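Ticket 1234
Product: Nerkex Matter Manager, with Rukier e-filing connector
Customer: Strachan Family Law
Category: Calendar and deadlines
Priority: High
Status: Resolved

Reported problem

Response deadlines on new divorce matters are being set one day early. Staff noticed it when a calendar entry did not match the date written on the paper file. No deadline has been missed. The office has gone back to counting days by hand until this is fixed.

Steps given by customer:
Open a new matter, type Dissolution.
Enter date of service.
Apply the rule set "Response to petition."
Check the date on the Deadlines tab.

First reply, support

Please send the matter numbers for the entries that are wrong, and the name of the rule set shown at the top of the Deadlines tab. Also tell us whether the date of service was typed in or came over from Rukier. Leave the existing entries as they are for now. If you correct them by hand we lose the log of how they were figured.

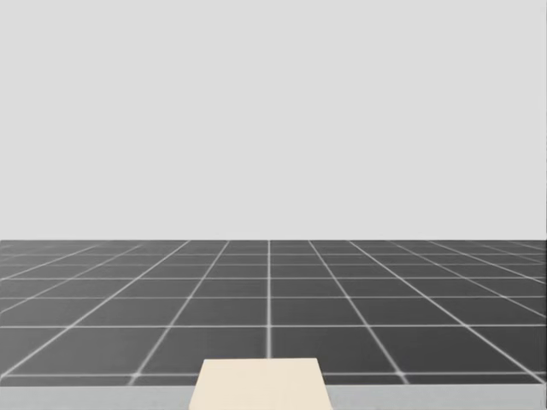 Customer reply, 9:40 a.m.

We have 7 matters with the wrong date. List is attached. All of them are petitions that were filed through Rukier, and the service date came over with the proof of service. We have two other divorce matters from the same month where the paralegal typed the date in, and those are right. Rule set name is "Response to petition (office copy)." We made the copy last year so we could add our own reminder for the client call. We did not change the day count.

Custody motions look fine as far as we can tell. We do not use rule sets for support modifications.

Support, 11:15 a.m.

Thank you, the list helps. We opened the first three matters in a test account and got the same result. With the standard rule set the deadline is correct. With the office copy it is a day early, but only when the service date comes from Rukier.

The connector sends the service date with a time attached. The standard rule set drops the time before it counts. The office copy was made before that change, so it still reads the time, and proofs of service posted late in the day are being read in the wrong time zone. The date shown on the Matter tab is right. The date used for counting is the day before.

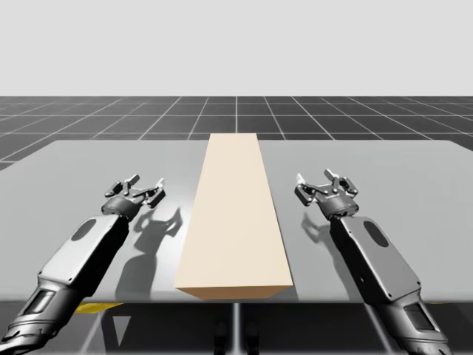

Customer reply

Does this touch anything besides the response date? We also use a copied rule set for the financial disclosures. We have close to the full limit of 3000 calendar entries on this account and cannot check each one.

Support

Yes, it can affect any copied rule set that counts from a date sent by Rukier. You do not need to check every entry. Run the report under Admin, Reports, Deadlines by Rule Set, and filter on "Source: connector." Only those rows need a look. We ran it on our side and found no disclosure deadlines with the problem, but please run it too and compare.

Fix

1. Go to Admin, Rule Sets. Open the office copy.
2. Under Trigger Date, change "Date and time" to "Date only." Save.
3. Repeat for the financial disclosure copy.
4. Go back to the list of affected matters, select all, and choose Recalculate.
5. Read the preview before you accept it. Each response date should move one day later. Anything that moves more than that, click Skip and send us the matter number.

Recalculate does not change entries marked Completed. It will send a new invite to everyone on the matter, including clients if they share the calendar, so turn off notices first if you do not want that.

Customer reply, 2:05 p.m.

Changed both rule sets and ran Recalculate. Six moved by one day. The seventh would not update and shows "Locked by sync."

Support

That lock comes from Ruvitz, the phone calendar add-on. Someone has the entry open on a phone or the last sync did not finish. In Ruvitz, go to Settings, Sync, Clear Pending, then run Recalculate on that one matter.

Customer reply

Cleared it and the last one updated. All dates now match our hand count. The report shows nothing else from the connector that looks wrong. OK to close.

Resolution notes

Cause: copied rule set made before the date-only change. Setting corrected by customer. Request entered to show a warning on older copied rule sets. No release date yet.

Ticket closed. Replies within 7 days will reopen it.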